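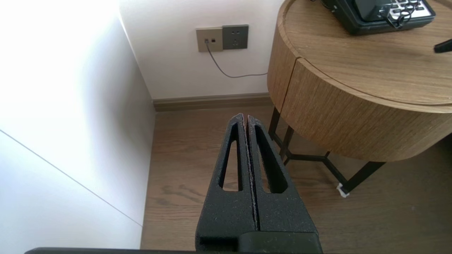 Why does a robot that has learned a task in one room often fail at the same task in another?

Most of what it learned was tied to the first room. A policy trained from recorded demonstrations picks up whatever helps it predict the next movement, and that may include the colour of a wall or the height of a table as easily as the shape of the object it has to grasp.

Chapter 6
Learning from Wrist Views

Chapter 5 dealt with fixed cameras, which see the arm and the workspace together. This chapter deals with cameras carried at the wrist. The view moves with the hand, so the fingers stay in nearly the same place in every picture while the background changes. Section 6.1 sets out the geometry. Section 6.2 covers the training method, and Section 6.3 the tests used to judge it.

The running case is the Ondthorpe study, published in 2026. Its authors recorded 800 demonstrations of one pick-and-place task in furnished rooms and trained two policies. The first used 400 demonstrations from a single room. The second used the other 400, spread over many rooms. Both were then given 100 trials in a room at Cumside that neither had met. The second policy did clearly better, although it had seen no more data than the first. We return to the size of the difference in Section 6.3, where the scoring rules are explained.

You will need the notation for camera frames from Chapter 2 and the loss function from Section 5.4. Readers who have used the Nutoneck exercises should note that joint angles are given here in radians.

6.1 Where the camera sits

Let the hand frame be H and the camera frame be C. The transform between them is fixed once the camera is mounted, and it has to be measured before any recording starts.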